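Offre de manipulation domestique Ikotel : point d'avancement de mars à l'attention de la fondation Jomard

Comme convenu lors de notre dernier échange, nous vous adressons ces quelques pages sur l'évaluation de l'offre Ikotel, que votre soutien nous permet de mener à Jenville. Nous vous devons d'abord un grand merci pour votre patience, car l'installation nous a pris plus de temps que prévu (le contrat de maintenance, surtout, a fait plusieurs allers-retours avec Arruda, notre intégrateur).

À ce jour, 618 essais ont été enregistrés, répartis entre le linge et la manutention d'objets volumineux. Nous avions prévu de commencer par le linge seul, mais l'équipe a préféré alterner les deux familles de tâches, et nous nous en félicitons – les réglages de l'une profitent souvent à l'autre.
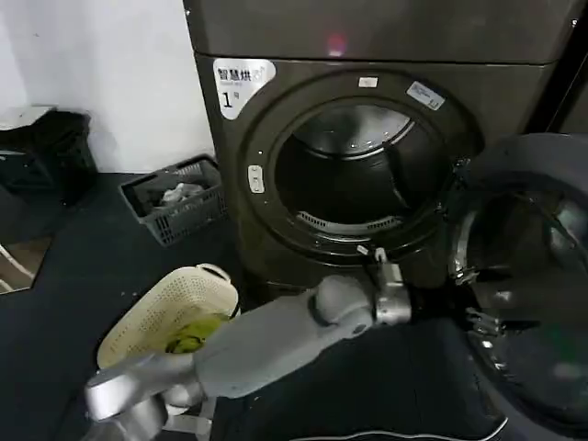 Poste linge : panier ajouré tenu par le bras gauche, hublot du sèche-linge ouvert.

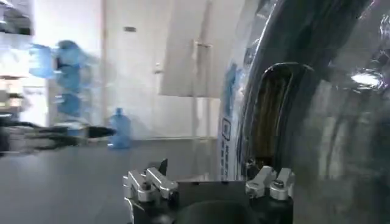
Sur le plan pratique, la prise en main du logiciel est agréable et la documentation, bien qu'elle ne soit traduite qu'en partie, répond à la plupart de nos questions. Nous sommes plus réservés sur les pièces souples et sur tout ce qui brille : les plastiques transparents restent difficiles à localiser, et 67 essais ont dû être repris pour cette raison. Arruda nous a promis une mise à jour du module de vision, que nous attendons avec une certaine impatience !

Côté budget, 34 % de l'enveloppe sont engagés, formation comprise. Il nous reste à chiffrer le renouvellement des doigts de pince, dont l'usure nous paraît plus rapide que ne l'indiquait le devis, et nous vous transmettrons ce montant dès réception de l'offre révisée.

Nous aimerions enfin prolonger la location de 2 mois, afin de tester la mise à jour dans de bonnes conditions. Si vous en êtes d'accord, un simple courriel nous suffira pour prévenir Ikotel et bloquer le matériel.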